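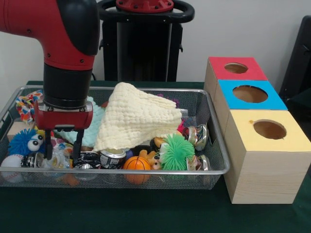 I have now measured the ripple on the Skelleck filter board properly, and the figures I posted earlier were wrong. The fault was in my ground lead, which formed a loop over the transformer and picked up most of what I reported. With a short spring clip on the probe the negative rail reads 2 mV at full load. The positive rail is slightly better. I did look for something to put over the board as a screen, and a fine metal mesh basket with a rolled rim, like the one heaped with soft toys and draped with that cream waffle towel, would be worth trying upside down if the rim is bonded to chassis ground. I have not done so. The short ground clip was enough.

Brayan Usuga wrote:

> Odette, I built the Skelleck board from the second parts list and it oscillates
> when I turn the resonance past three quarters. It is not audible as a pitch,
> but it shows on the scope and the output level drops.
>
> I am running it from the Poridik supply, with the rails set as per your notes.
> The op-amps are the ones in the list. I have not fitted C7 and C8 because
> the list calls them optional.
>
> Also, is the 100 ohm resistor at the output meant to be inside or outside
> the feedback loop? The drawing and the board disagree.
>
> Brayan

To take these in order.

C7 and C8 should not have been marked optional. They are the local decoupling for the second op-amp, and the track from the power header to that package is long. Fit 100 nF ceramics, with the leads as short as they will go. If you have already boxed the board, they can be soldered on the underside directly across the supply pins and the nearest ground pad.

The output resistor belongs outside the loop. The board is right and the drawing is wrong. Inside the loop it would give a lower output impedance, but the stage then has to drive the cable capacitance with less phase margin, and mine rang with a long patch lead. I will correct the drawing.

If the oscillation is still there with the capacitors fitted, please check these before changing any parts:

- Lift one end of the resonance feedback resistor. If the signal on the scope disappears, the trouble is in the filter loop. If it stays, look at the output buffer.
- Measure both rails at the op-amp pins, not at the header.
- Disconnect the Ene mixer, or whatever you have on the output, and look again.
- Move the wires to the resonance pot away from the input jack. On my first panel they ran side by side and that alone was enough to cause trouble at high settings.

On the Poridik supply: the early ones had thin ground wire in the output cable. Any current from the LEDs shares that wire with the audio return. I replaced mine with heavier wire and took the LED return back to the supply separately. The regulators themselves are fine and run at a sensible temperature with a small heatsink.

Calibration is unchanged. Set the trimmer to the middle, turn the resonance fully up, and adjust until the filter just holds a steady sine. Leave it powered for some 90 minutes with the lid on first, or the tuning will drift away from where you set it.

I have a few bare boards left from the Clelville order. They are the same revision as yours, so the silkscreen still says "optional" beside C7 and C8. The next revision will be sent out in March with that text removed and the supply track widened.

Could you post a scope trace taken at pin 7, with the timebase setting noted? The frequency would narrow it down a good deal.

Odette Bouvier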